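Radgate Bench & Bay Forum > Wiring and tidying > Duct under the rail, and which floor to put in?

mervyn_dobson
Joined: October
Posts: 14

Hello all, and thank you for the warm welcome in the introductions thread. I've been reading for weeks and finally have a question of my own, so please bear with me, I do tend to go on.

I'm putting together a small enclosed bay from aluminum extrusion. Four posts, a cross rail near the front, and a floor I can wipe down. The frame is up and square (took me three evenings and a lot of tea) and now I've reached the part I always rush, meaning the wires and the floor. My last bench ended up with a bird's nest hanging off the front edge and I'd love to do it properly this time.

So, two questions. First, do you like a slotted duct along the front rail, or would you just clip everything to the rail itself? I have a 64 inch run to deal with and a box of stick-on clips already, so part of me wants to use what I've got. Second, what do you put on the floor? My wife thinks plain white would look lovely and clean. I'm leaning toward something with a bit of pattern but I couldn't tell you why.

Any thoughts gratefully received!
Mervyn

Getsemaní B.
Posts: 64

Welcome Mervyn! You've picked the two subjects that get people going in this section, so well done.

Duct, duct, duct. I held out for years with clips and I was wrong. The thing about a duct is that you change your mind – and you will – and all you have to do is pop the wire out of one slot and back in at another. With clips you're peeling and sticking again, and the second time they never hold the same. I put a Trirnby duct on mine, the gray one, and I'd buy it again tomorrow. Run it just below the rail and the rail stays free for bolting things to, which you'll be glad of later.

On the floor I'm no help at all. Mine is an old shelf turned upside down.

saeed_shokri
Posts: 19

I'm going to be the grump here and say clips are fine. I know, I know. But a duct collects dust, it collects dropped washers, and once the lid is on people treat it like a drawer. I opened one up last spring and found a pencil in there. If you only have a handful of wires, a duct is a lot of plastic for not much wire. Good clips, wiped rail, give them a day before you load them, and they'll stay put.

Where I do agree with Getsemaní is keeping the rail face clear. Whatever you choose, go underneath.

For the floor, please don't do white. White shows every scuff, and you'll be out there with a cloth more often than you're working. It also throws the light back up at you if you have a lamp overhead.

Getsemaní B.
Posts: 64

Saeed, the pencil was yours, you put it there! That's hardly the duct's fault.

And "a handful of wires" is how everyone starts. Ask anyone on here how many they had a year later. I do take the point about dust though. I pull the lid and run a soft brush down mine when I'm cleaning up anyway, and it takes no time.

ehsan_bahrami
Posts: 9

Lovely thread. Can I put in a word about color? My brother and I do fit-outs under the family name (Bahrami, small outfit, you won't have heard of us) and the single biggest favor we ever did ourselves was to stop buying black cable for everything. If the long runs are a color you don't see anywhere else in the bay, you can follow one from end to end with your eye in a second. If everything is black, you're tugging on one end and watching to see what wiggles, and we've all done that one.

On duct or clips, I'd say duct at the bottom for anything that stays still, and nothing stiff at all on anything that has to bend. Leave a generous loop where it has to flex. People pull it tight to make it look neat and then wonder why the end gives out.

mervyn_dobson
Posts: 15

My goodness, what a lot of good advice, thank you all. The color idea had never crossed my mind. I have a big reel of black and was feeling rather pleased with the price I paid for it. Perhaps I'll use it up on the short bits.

I think I'm coming around to the duct. Sorry Saeed! I promise to keep pencils out of it.

Still stuck on the floor. My neighbor gave me a piece of plain gray board from Polov, the place that sells the shop counters, and it's very smooth and very dull. Would that do? I mostly work with small parts and I do lose them.

saeed_shokri
Posts: 20

No offense taken, I'll convert you back when the lid goes missing. They always go missing.

Gray is OK. I'd still worry about small gray parts on a gray floor. Put down a few of the things you use most, step back, and look again after supper with the lamp on. You'll know pretty quickly.

ehsan_bahrami
Posts: 10

Seconding that test. Do it with your smallest and palest pieces, they're the ones that get away. We tried a busy speckle once and I lost a whole evening to one spacer, so I'd go easy on the pattern too. Something warm and quiet is what I'd look for. A soft marbling hides the scuffs and you can still find what you dropped.

Getsemaní B.
Posts: 64

I'd pay to see Saeed's bench after all this. Rosário, are you reading? You have the nice beige floor!

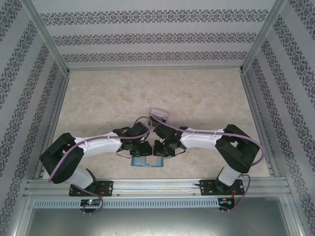 Posted by Rosário Carrilho (rosario_c), 9:14 pm, in reply to Getsemaní B.

I'm reading, I'm reading! I was just slow with supper. Mervyn, it's the beige marbled floor you want to look at. See how the little light blue piece shows up on it? I tried gray before this and went back and forth for ages, and the beige won me over in one evening. It's kind to the eyes at night too.

The gray slotted duct runs just below the rail, between the two little circuit boards, which is more or less what Getsemaní was telling you. I'll give Saeed half a point, there are still some short wires showing by the boards and I go back and forth on whether to tuck those in. And Ehsan will be pleased with the purple cables, one along each side, with a loop up at the far end of each. I love that color and I don't care who knows it.

If you do go for beige, ask for an offcut first and live with it for a few days. Floors look quite different once you get them home, and it's a nuisance to lift one after you've fixed everything down around it. Send us a picture when the duct is in – and Mervyn, do let your wife pick the cable color, it seems only fair after the white.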